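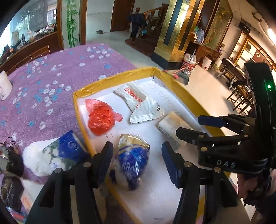 浅盒，黄色胶带包边，内有打结的红色塑料袋

**列表：** Zemik 家庭节期讨论列表
**主题：** Re: 受洗周年蜡烛的燃烧时长、刻度与日期规则
**日期：** 2018年7月9日

各位好：

回复上一封关于受洗周年蜡烛的来信。原文保留在下面，我按段答复，另外补充日期规则和记录格式两项，原来的流程说明里这两项写得不够清楚。

> 我们家给两个孩子过受洗周年，做法是当天晚饭后点受洗时领的那支蜡烛，唱一首诗歌，读一段经文，再切蛋糕。蜡烛是 Kirui 的白色直烛，长 20 厘米。
>
> 问题如下。
>
> 一，老大的蜡烛从晚饭开始一直点到切完蛋糕，每次 20 分钟左右，现在已经短了很多，照这样点不到他小学毕业。有没有推荐的时长？
>
> 二，老二的受洗日在复活节当天。周年是按公历日期过，还是每年跟着复活节走？我们两种都试过，孩子搞混了，问为什么今年过得比去年早。
>
> 三，蜡烛存放在餐边柜里，夏天有点弯，表面还起了一层白霜。能不能擦掉？
>
> 四，家里长辈觉得受洗周年和生日重复，一年收两次礼物不合适。各家怎么处理？
>
> 另外，Mastska 那份流程表第二页的链接打不开了，哪位有备份请发一下。

> 一，老大的蜡烛……每次 20 分钟左右

可以直接算。同款 Kirui 直烛我在六月测过一支，无风，室内，烛芯修到 5 毫米，点燃 7 分钟，长度减少 11 毫米。只测了一支，误差没有评估，头几分钟形成蜡池时消耗偏慢，所以数值只用于排计划。

全长 200 毫米，插入烛台的部分留 20 毫米不烧，可用长度为 180 毫米。

| 每次时长 | 每次消耗 | 可用次数 |
|---|---|---|
| 7 分钟 | 11 毫米 | 16 |
| 14 分钟 | 22 毫米 | 8 |
| 20 分钟 | 31 毫米 | 5 |

如果目标是从满一周年点到十六周年，每年一次，每次只能是 7 分钟。这段时间够唱一首短诗歌加读一段经文，不够吃蛋糕。建议把顺序改为：

1. 餐桌收拾完，蛋糕先放在旁边，不切。
2. 点蜡烛，同时开始计时。
3. 念孩子的受洗日期和全名。
4. 读经。长度控制在 11 节以内，再长年幼的孩子坐不住。
5. 唱诗歌，一段即可。
6. 家长做简短祷告。
7. 用烛罩熄灭，再切蛋糕。

第 3 步有的家庭放在祷告之后，没有差别，每年固定即可。第 7 步用烛罩，不要吹。吹灭时蜡油会溅到桌布上，而且孩子容易把它当成生日蜡烛，接着就会问许愿的事。

老大那支已经变短的蜡烛，先量剩余长度，减去 20 毫米，除以 11，得到剩余次数。次数不够的，有两种处理：

- 平时点一支普通蜡烛，受洗蜡烛只放在旁边，逢整五年点一次。
- 用受洗蜡烛引火，点着另一支，随即熄灭受洗蜡烛。单次燃烧不到一分钟，消耗可以忽略。

我家用第二种，已经用了 2 年。缺点是多一个动作，孩子想自己动手，需要大人扶着手腕。烛台高度以孩子坐着时火焰低于视线为准，桌上的纸餐巾和花提前拿走。

> 二，周年是按公历日期过，还是每年跟着复活节走？

按公历。理由有两条：受洗证上写的是公历日期；复活节前后可以相差一个多月，按复活节过，两次之间的间隔不固定，你提到的“今年过得比去年早”就是这个原因。

如果希望保留和复活节的联系，可以在复活节晚饭时口头提一句“你是在复活节受洗的”，不点蜡烛，不算一次周年。这样次数不会重复计。

公历日期遇到下列情况，按顺序处理：

- 当天落在圣周内：推迟到复活节之后的第一个星期日。
- 当天有家人出差或孩子住校：提前或推后都可以，不超过 7 天。
- 当天同时是兄弟姐妹的生日：受洗周年改到前一天晚上。
- 受洗日为闰日：平年放在前一天。

推迟只影响过节的日期，第 3 步念的仍然是原日期。

用 Revside 做家庭日历的，重复规则请设为“每年，固定日期”，不要选“每年，第几个星期日”。后者在部分年份会偏出一周。改期时只修改当次，不要修改整个序列，否则往年的记录会一起移动。我六月整理自家日历时发现三条记录被移动过，只能照着受洗证逐条改回。

> 三，夏天有点弯，表面还起了一层白霜

白霜是蜡的表面析出，不影响燃烧。用不掉毛的软布干擦，方向从底部到顶部，不要来回擦。有印花或贴金图案的部位不擦。不要用酒精，也不要用湿巾。

弯曲的处理：放进微温的水里，水温以手背感觉不烫为准，等到整支变软，取出擦干，放在平板上来回滚直，然后平放到完全变硬。有贴花的蜡烛不能这样做，贴花会脱落，只能保持原样。

存放要求：

- 平放，不竖放，不悬空。
- 单独用棉纸包，不用保鲜膜。保鲜膜和蜡长期接触会留下印子。
- 放在家里最凉的柜子，避开烤箱、暖气和朝西的窗。
- 包装外写孩子的名字、受洗日期、已点次数。

餐边柜如果挨着灶台，建议换位置。我家放在卧室衣柜底层，和受洗服、受洗证放在同一个盒子里，每年取一次，不容易单独丢失一件。

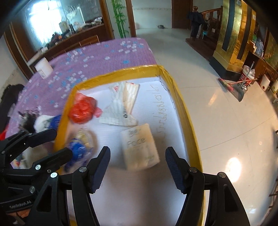
白底浅托盘，四周黄色胶带包边

> 四，一年收两次礼物不合适

这一项没有统一做法。列表往年的讨论里大致有三类：

**不送礼物。** 只有蜡烛、读经和蛋糕。执行最简单，长辈一般没有意见。孩子上学后可能会和生日比较，提前说明一次就够。

**只送与信仰有关的小件。** 例如书签、儿童诗歌本、手抄的经文卡。由代父母送，父母不送。预算由各家自己定，建议写下来，避免逐年增加。

**由孩子送出。** 孩子当天选一件东西送给别人，或者写一张卡片寄给代父母。适合七岁以上，年纪更小的孩子理解不了为什么过节的人要往外送。

我家目前是第一类加卡片。蛋糕也做了区分，生日用奶油蛋糕，受洗周年用不加装饰的磅蛋糕，模具固定为长条形。孩子从外形就能分清是哪一个日子，长辈也不再把两者看成同一件事。

磅蛋糕提前一天烤好，切面更整齐，也避免当天烤箱占用时间和晚饭冲突。

**关于记录**

流程说明里只写了“每年做记录”，没有给格式。我用的格式如下，一年一行，写在受洗证复印件的背面：

```
周年数 / 实际日期 / 在场的人 / 经文 / 诗歌 / 点燃分钟数 / 剩余长度（毫米）
```

剩余长度在熄灭后第二天量，当时蜡是软的，量不准。从烛台口量到蜡的上缘，烛芯不计入。按前面的表，剩余长度每年应减少 11 毫米，如果某一年减少超过 20 毫米，检查烛芯是否过长，或者桌子是否正对空调出风口。

经文一栏建议写章节，不写全文。两个孩子的记录分开，不要合在一张表里，以后他们各自成家时可以直接带走。

**关于 Mastska 流程表**

第二页的链接我这边也打不开。我有一份旧的打印件，内容是诗歌列表和一段给代父母的说明，没有蜡烛部分。打印件的页脚没有版本号，不能确认是不是最后一版。需要的话我可以把诗歌列表按原顺序录入，作为纯文本发到列表，不带附件。给代父母的说明里有两处和现在的做法不一致：

- 它要求代父母带一支新蜡烛来。现在多数家庭用原来那支。
- 它把读经放在蛋糕之后。按 7 分钟的时长排不下，应放在点燃期间。

录入时这两处我会保留原文，在后面用方括号注明。

待确认的问题还有两个，请有经验的家庭补充：

1. Kirui 的蜂蜡款和白色款消耗速度是否相同。我只测过白色款，上面的表不要直接套用到蜂蜡款。
2. 双胞胎共用一支受洗蜡烛的，成年后由谁保管。列表存档里查不到相关讨论。

回复时请只引用需要答复的段落，主题行保持不变，方便存档检索。

--
Zemik 家庭节期讨论列表
退订请向列表地址发送空白邮件，主题写“退订”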